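Wood Movement in Glued Panels: What Happens Indoors Over a Heating Season

Project report, Materials and Making course
Dec 25, 2018

1. Background

Wood takes in water from the air and gives it back. When it takes in water it swells, and when it dries out it shrinks. Almost all of this happens across the grain. Along the grain the change is so small that furniture makers ignore it.

Our group wanted to know how much this matters for small glued panels of the kind used for cutting boards, shelves and table tops. We had read that a panel made from several narrow planks stays flatter than one made from a single wide plank. The course shop in Nendley sells offcuts by weight, so the material was cheap.

2. Method

We made 8 panels. Four were glued up from narrow planks and four were cut from single wide planks. All were pale hardwood from the same supplier, Guzmán. We planed them on both faces and left them bare, with no oil or varnish.

The glue was Tomix white wood glue. Clamps stayed on overnight. We scraped off the squeeze-out before sanding, which we should have done sooner on the first two panels, where the dried glue pulled out small chips of wood.

Each panel was weighed and then measured across the grain at three marked points with a digital caliper. Flatness was checked with a steel straightedge and feeler gauges. We measured every panel 11 times over the test period. Between measurements the panels stood on edge on an open shelf with air on both sides. The shelf was not near a radiator.

Seams are easy to see on bare wood when the light comes from the side and the grain does not match from one plank to the next.
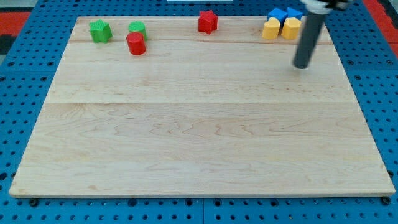
Figure 1. Glued board of pale wood with seams between the planks.

3. Results

The combined weight of the panels was 3838 grams at the start. Every panel lost weight while the heating was on, and most of the loss came early. After that the readings leveled off and went up slightly in wet weather.

All panels got narrower. The glued panels and the single planks shrank by similar amounts, so gluing did not reduce shrinkage. Glue holds the planks to each other but does not stop each plank from moving.

Flatness was different. Three of the four single planks cupped enough that a feeler gauge went under the straightedge easily. Of the glued panels, one cupped by a similar amount and the other three stayed close to flat. The one that cupped had all its planks turned the same way, with the growth rings curving in the same direction. In the others we had alternated them.

No seam opened. On two panels we could feel a small ridge at the seam with a fingernail. We think the planks on each side shrank by different amounts in thickness.

4. Problems

The heaviest single panel weighed 1710 grams, much more than the rest, because it was thicker. It should have been left out or planed down, and its flatness result can't be compared fairly with the others.

The humidity gauge, a Sedisum model from the department, had a weak battery for part of the test. We threw out those humidity readings but kept the widths and weights.

5. Conclusions

For panels of this size, gluing up narrow planks helped with flatness but not with width. Ring direction seemed to matter, although one panel is not enough to prove it. Anyone fixing a panel to a frame should leave room for it to move across the grain, for instance with slotted screw holes.

We plan to repeat the measurements in February with half of the panels oiled. The thick panel will be replaced.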